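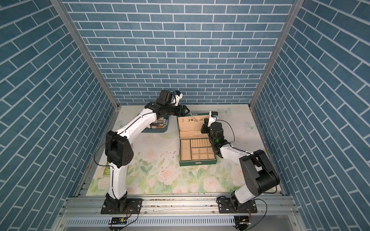 # Bromik club shirt, two seasons on

Our second team switched to Bromik shirts two seasons ago, after the old supplier stopped doing our shade of maroon. I play at full back, wash my own kit and have worn the same shirt in nearly every match since, so this is a review of one shirt that has had a hard life.

The colour is the main thing. Bromik calls it Garnet. New, it was a touch darker than the old strip, and next to the first team's Sindari shirts it looked almost brown under floodlights. It has faded a little across the shoulders, where the sun gets it, but the body and sleeves are still close to the spare in my drawer. The white collar has done worse. Mine went pink on the second wash, at 40 degrees with the shorts. Wash it cold and on its own for the first month.

Fit is on the long side. I take a large in most makes and the medium was right. The sleeves are roomy enough for a base layer.

Numbers are heat-pressed. My 19 has lost a corner of the 9, and Yogesh Mathur's 6 peeled off completely in May and had to be redone. Bromik replaced it free but took three weeks, and he played in a borrowed shirt until then. The sewn badge hasn't moved.

The cloth is thicker than Sindari's. Good in January, too warm for pre-season. It doesn't snag much, and the one hole I have came from a stud.

Our order came to £747 including printing and delivery. The Pronau quote was lower, but they wanted the whole sum up front and couldn't match the maroon from a sample.

I'd buy it again for a winter side. If your club wears a lot of white, ask for a sample and put it through the machine before ordering.

Four out of five. Sizes run from small to 3XL, and long sleeves cost extra.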